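Zerka abre en Tinivance un punto de clasificación de cables usados

Martes, 22 de noviembre de 2022

Zerka ha puesto en servicio en Tinivance un punto de recogida y clasificación de cables de datos y de carga. El servicio admite tramos de hasta 80 cm con conector en ambos extremos – los cables cortados o con la funda abierta se derivan a reciclaje de cobre.

El proceso consta de desenredado, identificación del conector, prueba de continuidad y enrollado. La primera entrega, procedente de los almacenes de Dravska, sumó 107 unidades. La capacidad prevista es de 1000 cables al mes, con un plazo de devolución de 14 días.

El desenredado se hace sobre mesa de madera, sin tirar de los extremos, para no forzar la unión entre cable y conector.
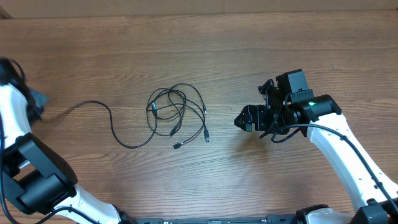
Hjaltadóttir

Los cables negros y finos, con extremos de distinto tipo – entre ellos el USB –, se separan antes de la prueba. Las entregas se admiten durante todo noviembre, sin cita previa.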